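Cable across striped carpet - what are you all using?

Prorell Home Forum > Floors and Rugs

mossytoad
Posted in February

We've got one of those grey striped carpets in the back room, the woven sort with fine lines in dark and silvery grey, and I love it to bits. What I don't love is the black cable that ends up lying across it. There's one socket, on the wrong wall of course, and the desk is opposite. I've tried pushing the cable against the skirting but it springs back out into a loop by teatime. Anyone found something that stays put and doesn't wreck the pile?

kettle_on
Ooh, same carpet I think! Ours is the Sturis one in the mixed grey. I bought a Joltel floor cover, the rubbery strip with a channel underneath, and it's been fine for 3 years. It does show, mind you. Black strip on a grey carpet looks a bit like a shop doorway.

pennyfarthing62
I'd never put a cover over carpet, sorry. Fluff gets in the channel and you can't hoover it properly. Take it round the edge and buy a longer lead. Mine's 4 metres and goes right behind the bookcase.

mossytoad
Round the edge means going past two doors though, and one of them opens inwards. I did measure it and gave up. 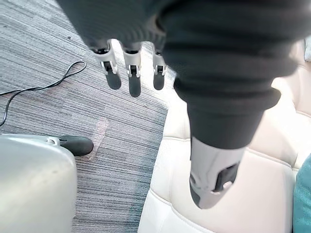 Can you tuck a cable under a fitted carpet?
It's best avoided, as a cable under carpet gets trodden on, can overheat and wears through where you can't see it.

pennyfarthing62
What that says, basically. My brother-in-law did it in his hall and you could feel the ridge through your slippers.

kettle_on
Fair enough, but a cover isn't the same as going underneath! The cable sits on top, you can lift the strip and look at it whenever you like. I do mine when I move the furniture to clean.

drizzlecat
Sideways suggestion - which way do your stripes run? Mine go on the diagonal because the fitter had an odd-shaped room to deal with, and a straight strip across them looks dreadful. I got a grey fabric one from Chiriac that grips the carpet with hooky tape and it bothers me far less. Came in a 600 mm length so I needed 2. Check it'll grip before you buy the lot, it wouldn't hold at all on my flat-weave rug.

pennyfarthing62
Hooky tape will pull the loops on a woven carpet. I'd try it in a corner first.

drizzlecat
It hasn't on mine, but yes, corner first.

mossytoad
Diagonal here too, so that's useful. I'll order one fabric length and test it behind the door. If it goes fluffy I'm getting an electrician in to price up a second socket and hang the expense.

kettle_on
Do let us know what they quote, I've been putting that off as well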